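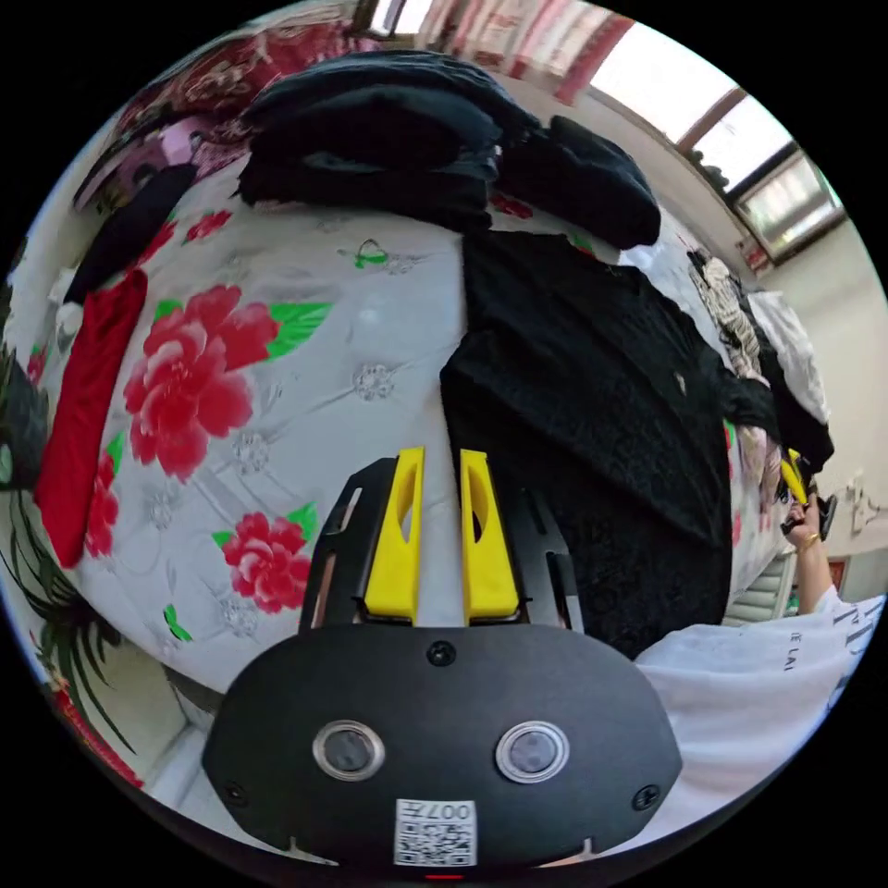 Unit 4: Bed linen – fibre, yarn and weave

Reading before the session: Savolainen, chapters on staple fibre and on finishing. Bring the sample card issued in Unit 3.

4.1 Thread count

Thread count is the number of warp ends plus the number of weft picks in one square inch of cloth. A sheet with 160 ends and 140 picks is sold as a 300. The figure says nothing about fibre length, yarn thickness or finish, and two sheets marked 300 can differ widely in weight and wear.

Multi-ply yarns cause most of the confusion. If each two-ply yarn is counted as two threads, a cloth of 300 becomes 600 on the label with no change in the weaving. In this course a plied yarn is always counted as one.

4.2 Weave

Percale is a plain weave, one over and one under, normally at a count of 200 or more. It has a matt face and a crisp handle. Sateen floats each yarn over several others before it passes under, which gives a smoother face and more drape, but the floats snag and pill sooner. Twill lies between the two and is recognised by its diagonal line.

4.3 Printed and woven pattern

A printed floral sits on one side of the cloth. Turn the hem back: the reverse will be paler, and with pigment printing it may be almost plain. A jacquard floral is made by the weave itself and shows on the reverse with light and dark exchanged. Pale patterns on a pale ground are hard to judge under overhead light, so hold the hem at a low angle to a window.

Pigment prints are fixed with a binder. The binder stiffens the cloth slightly and wears first along the folds. Reactive dyes bond with the cellulose and leave the handle nearly unchanged.

4.4 Shrinkage

Mark a square of 200 mm on the sample, wash, dry flat and measure again in both directions. Report warp and weft separately, as a percentage of the original length. Warp shrinkage is usually the larger, the warp having been held under tension on the loom.

Exercise

Take sample 9 from the card. State the weave, the count in each direction and the method of patterning, with your evidence for each. Hand in to Elsa Rantala by the end of April. Late work goes to Pirjo Kiiskinen.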